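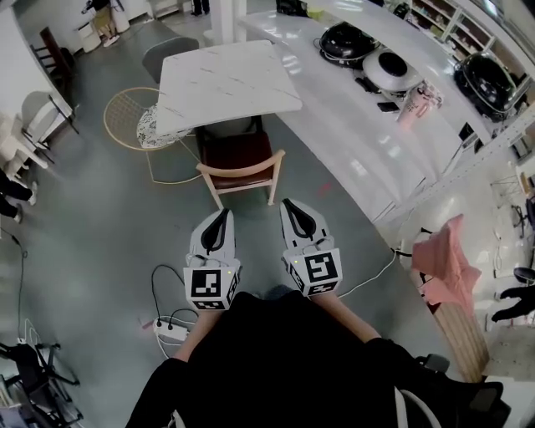 Can I whip egg whites in the Talesora stand mixer if I'm only doing two of them?
Two whites is the smallest amount the whisk will pick up. Use the small bowl, not the big one, and set the dial to the lowest bowl height.

Talesora stand mixer, small bowl bundle
Item 818
Back in stock for May

Tilt head. Two steel bowls. Whisk, flat beater, dough hook, splash lid. Good for cakes, meringue, buttercream, soft bread doughs. If you bake most weekends and your hand mixer is starting to smell hot, look at this one.

What's in the box
Mixer base with cord
Large bowl with handle
Small bowl, sits inside the large one
Wire whisk
Flat beater
Dough hook
Splash lid with pour chute
Bowl height key (tiny, taped inside the lid of the foam, please look before you email us)
Booklet

Colors: Cream, Slate, Tomato. Tomato is out until the next shipment. Cream is a warm cream, closer to custard than to white, so check the swatch if you're matching a kettle.

Speeds
Ten, plus pulse. Start everything on 1. Flour goes everywhere on 4, lid or no lid. Buttercream: 2 until the sugar is in, then 6. Whites: 4 until foamy, then 8. Bread dough never above 2. The motor will cut out if you push it and you'll have to wait for it to cool before it starts agian.

How much it holds
Large bowl takes 2000 grams of cake batter. Bread dough, go by the flour: 818 is the item number, people keep reading it as grams, it isn't. Flour limit for stiff dough is printed on the base plate. Small bowl takes 400 grams of cream and the least it will whip properly is 100 grams.

The small bowl
Reason most people buy the bundle. Drops into the large bowl and locks with a quarter turn to the left. Whisk only in this one. The beater and hook will hit the sides. Nice for a half batch of frosting, cream for two, the whites for a lemon pie while your batter is still in the big bowl. Lift it out with both hands if it's full, there's no handle.

Setting the bowl height
Whisk not reaching? Flour sitting at the bottom? Same fix. Unplug, tilt the head back, put the key in the screw at the neck, quarter turn, lower, check. Whisk should just clear the steel. If you hear scraping go back the other way. You may need to do it again when you swap bowls.

Cleaning
Bowls and lid: dishwasher, top or bottom rack.
Whisk: dishwasher ok, dry it right away.
Beater and hook: by hand. They're coated and the dishwasher tabs turn them gray and chalky, and that comes off on your dough.
Base: damp cloth, unplugged. Don't spray it.
Batter in the tilt hinge, use a wooden skewer.

Fits / doesn't fit
Fits the Ririra silicone edge beater (sold separately, worth it for cheesecake).
Fits the Cha pouring shield, the wide one. Narrow one won't clip on.
Does not fit the Ririra pasta roller. No front port on this model. We get asked alot.
Older Talesora bowls with the three lugs don't lock here. Two lugs only.

First bake to try
Plain sponge in the large bowl. Butter and sugar on 5 till pale, scrape down, eggs one at a time on 3, flour on 1 and stop as soon as it's gone. Then cream in the small bowl on 6, stop early, finish by hand. Berries on top, or jam if that's what's in the fridge.

Noise
Louder than a hand mixer on 8 and up. Fine on the low speeds. Put a folded dish towel under it if your counter rattles.

Shipping
Ships from our Nultbridge warehouse. Order before noon and it leaves the same day, later than that it goes the next working day. Heavy box, so no drop lockers. Extra bowls and whisks go in a seperate parcel and can turn up first.

Returns
Unused and in the box, send it back. Used with a fault, write to us with the serial number (under the base, by the rear foot) and a short note on what it's doing. Don't return it with batter on it please.

Spares
Whisk, in stock
Small bowl, in stock
Splash lid, in stock
Height key, in stock, ships in an envelope
Large bowl, back order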